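Silvan Mayrhofer
November 21, 2018

1/ I promised to write down what I learned in my first year of singing in a choir as a foreigner. It will be some posts long, please have patience.

2/ I joined in February. The choir in Laledwood has 40 singers and I was the only one who could not pronounce the name of the hall. It is Jiltley, and the t is almost silent.

3/ My first surprise was the breathing. At home our teacher told us exactly where to breathe, and we marked it in pencil. Here they say "stagger it", which means you breathe when your neighbour does not. It took me weeks to trust my neighbour.

4/ Second surprise: vowels. I thought my English was good until I had to hold the word "love" for eight beats. In speech a wrong vowel is gone quickly. In a long note everybody can hear it, and also the conductor can hear it.

5/ What helped me: I speak the text aloud without melody, very slowly, on the bus if it is not full. Then in rhythm, still without melody. Only then I sing. I still do this for every new piece.

6/ The folder is heavy. Our summer programme had 466 pages if you put all the scores together, and we sang perhaps a third of them. Please number your bars before the first rehearsal — you will lose your place, and "the top of page nine" is a different bar in each edition.

7/ About counting. In the Ruchti piece the tenors wait for a very long time and then enter alone. For three rehearsals I came in one bar early. I do not want to speak about the fourth.

8/ We had a percussion evening too, because the conductor believes that singers do not feel the beat in the body. I think she is right. Clapping on two and four is harder than it looks if you grew up with marches.
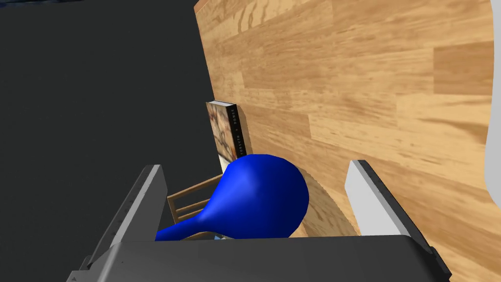
Maraca, blue. 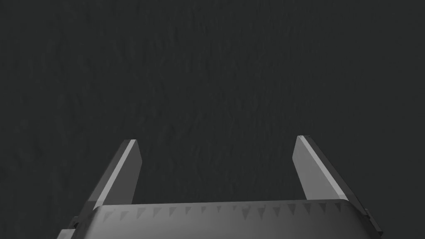 9/ The winter concert is in Jiltley again. There are 300 seats and last year they sold all of them, so write to me early if you want one. I stand in the back row, on the left.

Consuelo Marín
Staggered breathing was hard for me also. Our altos agreed in pairs who breathes first, and after that the long chords stopped falling down. Do you do it in pairs, or does each person decide alone?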